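Brirkasstead Shoe Drive Reopens July 22 With Longer Hours and a Bigger Sorting Room

BRIRKASSTEAD, July 22, 2026 — The Iller Shoe Room, which gives new and lightly worn footwear to families in Brirkasstead, reopened this morning in its new space on the ground floor of the Nedeljković Building. The room had been closed for nine weeks while shelving was put up and the floor was retiled.

The Shoe Room gave out 2652 pairs in its last full year of operation. Of those, 2163 went to school-age children and teenagers. The remaining pairs went to adults, many of them starting jobs that required closed-toe shoes.

"We ran out of places to put things," said Despina Bošković, director of the Iller Shoe Room. "In the old room we had boxes under the desk and boxes in the hallway. People had to wait outside while we looked for a size. Now a family can come in, sit down and try on a pair."

The new room has 84 feet of open shelving arranged by size. Children's shoes are on the lower shelves next to the benches. Boots and other cold-weather footwear are kept in the back and will be brought out in October.

Opening hours have also changed. The room is now open four days a week, with two evening sessions for people who work during the day. No appointment is needed. Visitors may choose one pair of everyday shoes and one pair of sandals or slides per household member. There is no income form to fill out, but staff will ask for a first name and a shoe size so that stock can be tracked.

Tolteck, a packaging supplier with a warehouse outside town, paid for the shelving and the benches. The company is also collecting footwear from its employees through the end of the summer and has brought in over 60 pairs so far.

"Our people asked for something they could do close to home," said Živko Halilović, operations manager at Tolteck. "Most of them have kids, and they know what shoes cost when a child goes up two sizes in a year. We put a bin by the time clock and it filled up."

The greatest need at the moment is for plain low-top sneakers in adult and teen sizes, in black or other dark colors. Several local employers ask for dark shoes, and these sizes leave the shelves faster than any others. Slides and shower sandals are also needed, as are wide widths of any kind. 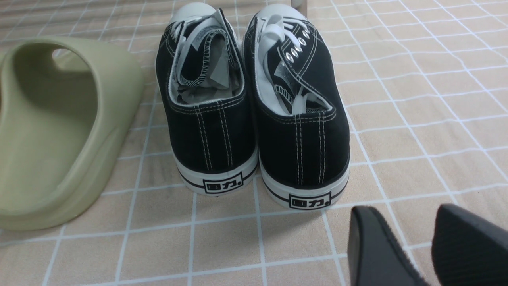

Black canvas sneakers with white laces, next to a sage-green foam slide.

Donated shoes should be clean and dry, with both shoes of the pair tied or bagged together. New shoes can be left as they came from the store, with the paper stuffing inside and the laces undone. Please write the size on a piece of masking tape and stick it to the bag if the shoe itself is not marked. The room cannot take ice skates, roller skates, ski boots or single shoes.

Shoes that are too worn to give out will be sent for recycling — donors who would like them back should say so when they drop them off.

Drop-offs are accepted at the side entrance of the Nedeljković Building during opening hours. Larger donations from stores, schools or workplaces can be picked up within Brirkasstead if arranged a week ahead.

About the Iller Shoe Room
The Iller Shoe Room provides free footwear to residents of Brirkasstead and nearby towns. It is supported by individual donors and local businesses.

Media contact: Despina Bošković, Iller Shoe Room, Nedeljković Building, Brirkasstead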